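Open Day Safety Checklist — Door-Opening Demonstration, Hadedside Workshop
Site operations, Iltton
Last updated: May

Scope: Public open day, ground floor. Covers the visitor route, the live demonstration cell, the simulation screen and the hands-on desk. Walk-round started at 8.15 am, doors open to visitors at 10 am. Comments are the inspector's own and were typed up the same morning.

Status key: OK / OK with comment / Action / Not applicable

1. Arrival and visitor route

1.1 Entrance clear, doors open fully — OK
1.2 Sign-in desk staffed and visitor stickers ready — OK
1.3 Route marked from sign-in to demonstration cell — OK with comment
Comment: Floor tape has lifted at the turn by the Gulard storage cages. Pressed down for now. Replace before the afternoon session.
1.4 Maximum of 50 visitors on the ground floor at one time — OK with comment
Comment: Clicker counter at the desk. The second clicker was missing its reset knob, so the exit side will use a tally sheet.
1.5 Fire exits unlocked and unobstructed — Action
Comment: Two display boards were leaning across the rear exit. Moved during the inspection. Please keep them in the corridor store.
1.6 Step-free route available for the whole visit — OK

2. Live demonstration cell

The arm runs the door task on the practice door only. No visitor goes inside the fence at any point, including for photographs.

2.1 Fence panels fixed and gate interlock working — OK
Comment: Gate opened twice during slow running. The arm stopped both times and did not restart until reset at the panel.
2.2 Emergency stops tested, all positions — OK
2.3 Speed limited for public running — OK with comment
Comment: Limit was still at the workshop setting when I arrived. Changed and locked. The key stays with the cell operator.
2.4 Barrier tape 2000 mm back from the fence — OK
2.5 Practice door secured to its stand, ballast in place — OK
2.6 Lever handle tight, no sharp edges — Action
Comment: Grub screw loose on the practice door. Tightened, but it has come loose before. Check it between sessions.
2.7 Air line and cables clear of walkway — OK
2.8 Operator present whenever power is on — OK
Comment: Lunch cover agreed. If cover does not arrive, power goes off and the cell is left locked.

3. Simulation screen

Visitors see the task in simulation first and then walk round to the cell. The screen shows the doorway scene on a loop, and the presenter can pause it to talk about how the handle is found. I checked the screen, its stand and what was showing on it.

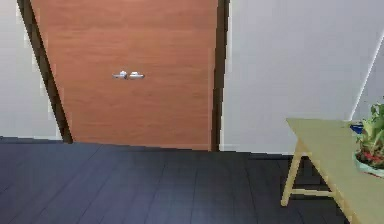 Simulation view: doorway with lever handle, table and plant to the right.

The handle is small on screen compared with the door. From the back row it was hard to pick out, and the presenter will need to point to it or zoom in. The dark floor also came out very dark with the blinds up, so I have asked for them to be kept down on that side.

3.1 Screen stand stable, castors locked — OK
3.2 Cables taped or covered — OK with comment
Comment: Cover strip is short of the socket by a hand's width. A chair has been put over the gap. A longer strip would be better.
3.3 No flashing content in the loop — OK
3.4 Simulation computer not connected to the live arm — OK
Comment: Network lead unplugged at both ends and bagged. This was on the list from the last open day and had not been done then.
3.5 Seating in fixed rows with a centre gangway — OK
3.6 Sound level comfortable at the front row — OK

4. Hands-on desk

4.1 Small gripper kit on low voltage supply only — OK
4.2 Finger trap points guarded — OK with comment
Comment: Guard on the Doolan kit rattles but holds. Children to use it with an adult beside them.
4.3 Loose parts in trays, nothing small enough to swallow within reach — Action
Comment: Spare screws found in an open tub at the front of the desk. Removed to cupboard 318.
4.4 Hand gel and wipes available — OK
4.5 Supply switched off at the wall when desk is unattended — OK

5. People and emergency arrangements

5.1 First aider on site and named on the board — OK
5.2 First aid kit complete — OK with comment
Comment: Kit is complete but the eye wash runs out of date next month. Order two.
5.3 Extinguishers in date — OK
5.4 Briefing given to all staff before opening — OK
Comment: Took nearly 10 minutes. Covered who presses the stop, where visitors go on the alarm, and not to carry drinks past the barrier tape.
5.5 Hot work or soldering during visiting hours — Not applicable

Actions outstanding at opening

1.3 Replace floor tape by the cages. Before afternoon session.
2.6 Recheck lever handle screw. Between every session. Fit a new screw after the open day.
3.2 Longer cable cover. Next event.
5.2 Order eye wash. This week.

Result: Fit to open, subject to the checks above. Repeat sections 2 and 4 at the midday break and initial the sheet at the cell.

Questions about this checklist: ask at the Iltton site office | © Iltton | Back to top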